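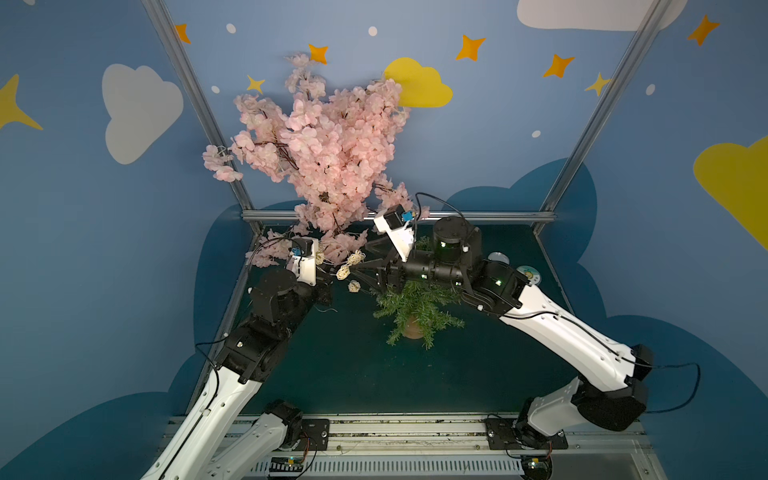
1. What we set out to test

Our brief from Wolleck was to find out whether a two-armed robot could learn table jobs from people driving it by remote control. The project handout calls this "natural teaching". After two months at the Nirkumbridge lab I would call it slow.

We chose artificial flowers for the first task. Pink blossom on thin twigs gives the wrist cameras a very cluttered view, and whoever is driving has to keep the right gripper low on the stem while bringing the left one in under the fringe.

In April we recorded 46 runs and kept 29. The handout suggests 300. I doubt that more of the same would help, as our drivers disagreed about where to hold the branch and the recordings carry that disagreement with them.
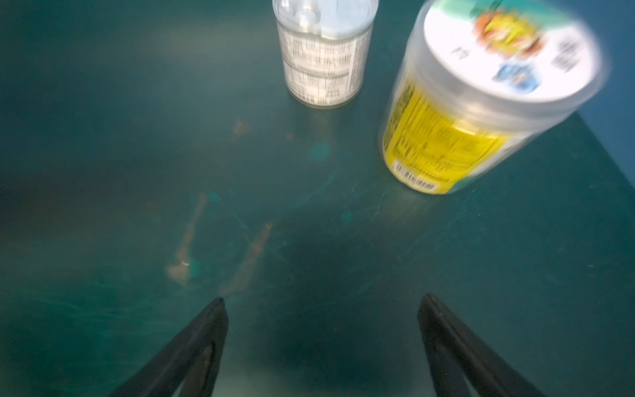
2. Jars and the wrist view

Clear plastic containers were meant to be the easy task. From the wrist, a jar can blur badly, lid and label together, and the gripper throws a broad shadow over the teal tabletop. I am not convinced a model trained on such views learns "jar" at all. It may learn the shadow.

Uddin's method notes recommend slower driving. We have yet to test that fairly.

Aisyah Harahap
May 30, 2025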